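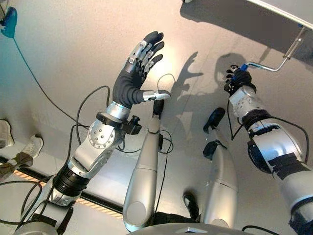 In Defense of the Crank

The height-adjustable desk has a motor now, and I am told this is progress. The one in our office, a Lonside, has four memory buttons and a little lit number that tells you how tall you are being. In March it decided it was at its lowest setting while standing at chest height, and it stayed there for 10 days. I typed like a man reaching into a mailbox. The help page suggested holding the down arrow until the desk had "relearned its floor." I held it through most of a phone call. The desk learned nothing.

My table at home has a crank. It's a bent metal rod that fits in under the top, and when you turn it the top goes up. When you turn it the other way the top comes down. I've read the manual, which is a single sheet with two drawings on it, and one of the drawings is the other one upside down.

People who sell motors will tell you the crank is slow, and they are right. Going from sitting to standing takes me 226 turns if I start from the very bottom, a number I know because I was avoiding a tax form. It's boring. Your shoulder notices. If you have a full cup of coffee up there you will think hard about every one of those turns. I grant all of this, and I also grant that anyone with a bad wrist should buy the motor and ignore me.

But consider what the crank asks of you in return for its slowness. It wants no outlet, so the table can stand in the middle of the room if you like it there. It doesn't have an app. The Undance people, whose electric frame I tried before giving up and sending it back, have an app, and the app wanted me to set a standing goal. I met it once. It sent me confetti. I have raised children with less encouragement.

There is also the matter of heights. A motor sells you the exact one, to a tenth of an inch, and then you spend your morning nudging it. With a crank you stop when your arm has had enough, and whatever height that is turns out fine. Mine has been a little too low for over a year and I've written everything at it, including this, and including the complaint to Undance.

The one real nuisance is the handle, which sticks out at knee level on the side where I walk. Some makers let you fold it or pull it off. I keep meaning to pull mine off, then I worry about where I'd put it, and then I walk into it again. I've had the same bruise, on and off, for two winters. It's a very reliable bruise.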